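Speaker notes – The gripper that let go
Michiels workshop on small robot cells, May 22, 2022
Slot is first after the break. Keep the clicker in the left hand, the laptop is on the right.

Opening

Say who we are in one line. We run a table-top sorting cell called Gisow. One arm, a two-finger gripper, a white table, toy food and kitchen dishes. The arm picks things up and puts them where the task list says. Most of the people in this room have something close to it.

The talk is about one fault. It took us far too long to find, and part of the reason is that we were looking at the wrong end of the cable. I will give the symptom first, then what we tried, then the cause, then what we changed.

Ask for questions at the end, except about wiring. Wiring questions are fine at any time.

The symptom

The gripper opened on its own during a move. It had a good grip, lifted, started to swing, and let go. No error on the screen. The controller, which is a Davo unit, logged the drop as a normal release.

The first time it happened with the ketchup bottle. The bottle fell from low down and rolled off the table. We wrote it up as operator error and carried on. I want to be plain about that. We had a person at the keyboard, the log said "release," and we took the log's word for it. 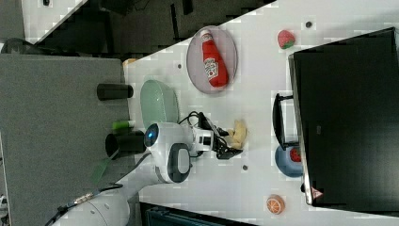 After that it came and went. In a set of 600 picks we had 7 unplanned releases. That doesn't sound like much. But a release during a move is a safety matter even with toys, for two reasons. People reach in to reset the table between runs, and a falling part makes them reach in faster. Also, the same gripper code was due to go onto a second cell that handles glass jars.

(Pause here. If there are people from the jar project in the room, they will want to say something. Let them, but keep it short.)

What we tried first

Grip force. We raised it. No change, and we squashed a strawberry.

Fingertips. We cleaned them and then replaced them. No change. In hindsight this made no sense, as a slip leaves the fingers closed and ours were open.

Software. We spent most of August here. The Lirketti driver has a timeout that opens the fingers if it loses contact with the gripper, and then starts up again without reporting anything. We knew about the timeout. We had set it long and thought it could not fire in normal use. We added a counter to it anyway, and this was the first useful thing we did.

The counter showed contact being lost 135 times in one set. Nearly all of these were too short to trip the timeout. A few were long enough, and those matched the drops.
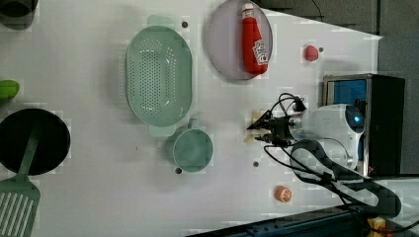
So now we had a lost connection, and the question was where. We swapped the controller end of the cable first. It was easy to get at and the connector there looked worn. We swapped the power supply. Then we swapped the whole controller for a spare. The count went down a little each time, and each time we told ourselves we were getting closer. We weren't. We were just running different tasks on different days.

The cause

We sorted the losses by where the arm was when they happened. We should have done this on day one. They bunched up when the wrist was turned far over and the arm was stretched out across the table.

The fault was in the gripper cable, near the wrist. Inside the jacket, one conductor had cracked from being bent too tightly, over and over. From outside the cable looked fine. With the wrist straight it measured fine. Turn the wrist over and the reading jumped around.

The loop had been set for a shorter move. When we started using the far side of the table, nobody went back and checked it. 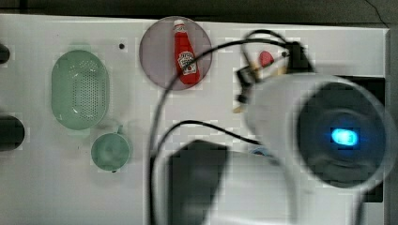 The worst part was the way the software hid it. The driver restarted quietly, the controller logged a release, and the person at the keyboard saw nothing. Three layers, all of them doing what they were set up to do. The cable was a cheap part. The silence cost us the time.

What we changed

The cable is replaced with one rated for constant bending, and the loop is longer. We check it by hand with the wrist at both ends of its turn, arm powered off.

Lost contact no longer opens the fingers. The arm stops, the fingers hold, and a person has to clear the stop. This is right for our cell. It may be wrong for yours – if a hand could get caught in the gripper, you need to think about holding on versus letting go. Do your own risk review before copying us.

A release that nobody asked for is now logged under its own name.

Hands stay off the table until the arm is in its stopped state. That was always the rule, but it was on paper only. Now there is an interlock.

Where it stands

We have 366 hours on the new cable with no unplanned release. I don't claim the fault is gone for good, and the cable is now on a replacement schedule.

If time is short, skip the section on what we tried first and go straight to the counter.

Leave the contact slide up during questions. The driver patch is on the Gisow project page, along with the loss log and the script that sorts it by arm position.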